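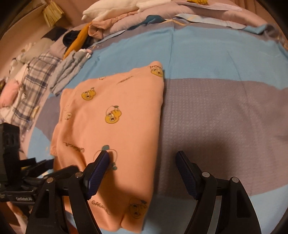 Where Do Baby Clothes Go Next? Project report, Textiles and Society module
November 26, 2024

I picked this topic in September after my cousin had her second baby and I saw how many bags of tiny clothes were piling up in her hallway (so many bags!). Most of it had hardly been worn. I wanted to find out what families in Ekdale and Skostuddale do with things once they stop fitting, and whether the swap rail at the Mostwood centre makes any difference.

I put a short survey out through the parent groups in both places and got 484 replies, which was miles more than I'd hoped for. I also went through the rail's own log book, and it showed 2,905 items handed in over 3 years. Typing that up took me nearly 2 weeks and I'd do it differently next time, probably with a proper spreadsheet from the start!
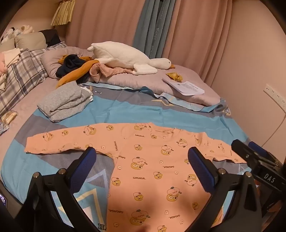

Long-sleeved baby top in pink, with a duck or chick print and "GAGAGA." lettering

Passing things on to family came out top in both places, with the loft a close second. People were much fussier about stains than about prints or colours, and quite a few said they'd keep one favourite outfit whatever happened. Skostuddale parents used the rail less, and the comments mostly blamed the bus.

My survey only reached people already in the groups, so it misses anyone who isn't online much. I'd like to try paper forms at the Yusof nursery next, if they'll have me.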